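News > Local > Tech at Work

Can a robot clean up after us yet? I went to Bendton to find out

Last updated: Oct 19, 2023

I have a drawer in my kitchen that I haven't been able to close since August, so when Drorberg invited me over to Bendton to watch its two-armed robot do some tidying, I had my shoes on before I finished reading the email. The company wants to sell a machine that does the boring parts of keeping a house or a small store in order. Sorting, clearing, putting stuff away. My dream, basically!

The first job I watched was a cardboard box on a chair. Easy, right? I'd have tipped it out on the floor and been done. But there was a roll of clear tape in there, plus a white packet with blue printing and a small yellow thing down near the bottom, and every one of those needs a different kind of grab. Go in too steep and you bump the flaps. Push too hard and the whole box tilts (it was sitting at a slant already).

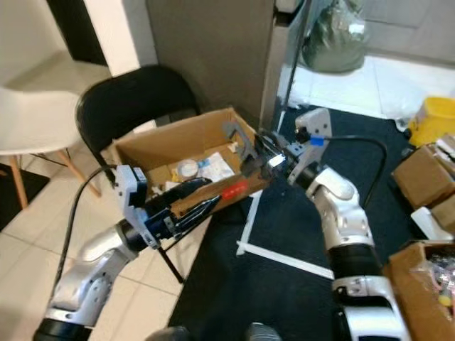
Photo: Flislow Local News

I asked how fast it goes and got a very straight answer, which I appreciated. On a good day the arms handle up to 550 items, and a "good day" means a full shift with people standing by. The team has logged 2000 practice pickups on boxes alone. Tape rolls are going pretty well, I'm told. Thin paper packets are a pain, and anything lying flat against a cardboard wall is worse.

What surprised me was how much of the work is deciding. I know which scrap of paper in my house is trash and which one is the warranty for the dishwasher (okay, I mostly know). A machine has to be told, or shown, over and over. One of the engineers said they could get it to pick up nearly anything on a list but were still arguing about where half of it should go. I live with two teenagers and we have that same argument, so I felt right at home.

Then there's the table. Oh boy, the table. It looked like my garage after a birthday party, with a crumpled white plastic bag in the middle of everything, bubble wrap hanging over the side, an orange mesh bag, goggles, a power strip, folded instructions, a silver foil tray. Soft things are the hard part, the team says. A can keeps its shape when you squeeze it, and a plastic bag turns into a different bag every time you touch it. Clear plastic is its own headache, and there was plenty of it on that table, including a bottle on its side toward the back. Cables are right up there too, and I don't blame anybody for that one because I can't get a phone charger out of a backpack without bringing three other things along.
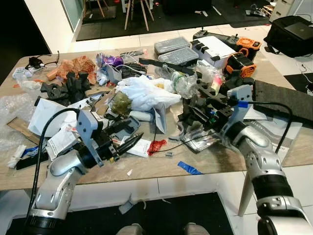 So, should you hold off on cleaning the garage?

No, sorry. I'd get the trash bags out this weekend. Drorberg isn't giving a price or a date for homes, and the people I talked to think stockrooms will come first, where the same few things show up in the same kind of box all day long. A housewares store in Flislow has signed up for a trial in its returns area, 800 square feet of opened packages and missing manuals. I've been behind that counter, years ago, on a summer job, and if a machine wants to sort returns it has my full blessing.

I'd still like one. I'd even take a slow one that only did tape rolls and cans and left the bags for me. Drorberg says it'll have me back when the Flislow trial gets going, and I'm bringing the kitchen drawer.

Recent stories
Bendton library adds evening hours
Flislow bus route 581 gets new stops
Is your garage door opener too old?
Where to drop off dead batteries and old cables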